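The Bread That Waits for Winter

In the upper part of Treltotora, where the road becomes too narrow for the bus, people still bake rye bread only once in the year. They do it in December, when the work in the fields is finished, and they keep the loaves on wooden racks until spring.

Cinzia Guerra was born in the third house after the church. She left at nineteen to study in the city, and came back when she was 40, with two suitcases and no clear plan. "I wanted to eat the bread of my aunt again," she told me. "But my aunt was already too old to make it."

So she learned from what remained. There was a notebook with the quantities of flour, but not of water. There was the village oven, which had been cold for 11 years and had a crack on the left side. A mason from Livoson repaired it in one summer and asked to be paid in loaves.

The first bread was a disaster, she says, hard already on the first day. The old women tasted it politely and went home. One of them returned in the evening with a small jar of sourdough — she had fed it all this time and had told no one.

Today 34 families bring their dough to the oven. The fire burns for four days without stopping, and the order of the turns is decided by drawing names from a hat. To have the first turn is not lucky, as the stones are still too cool at the bottom. Everybody wants the second night.

I arrived on the third. It was snowing a little, and the men were playing cards on a flour sack. Cinzia gave me a slice from the year before, so hard that it had to be cut with a hinged blade fixed to a board. You put it in milk or in soup and wait. It tastes of smoke, and a little of fennel.

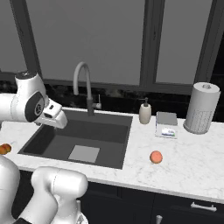

The fennel is a matter of discussion. In Haugen, on the other side of the pass, they use caraway, and they consider fennel a mistake of the valley. Cinzia has relatives there and bakes 10 loaves with caraway each year, which she marks with a cross — her uncle checks.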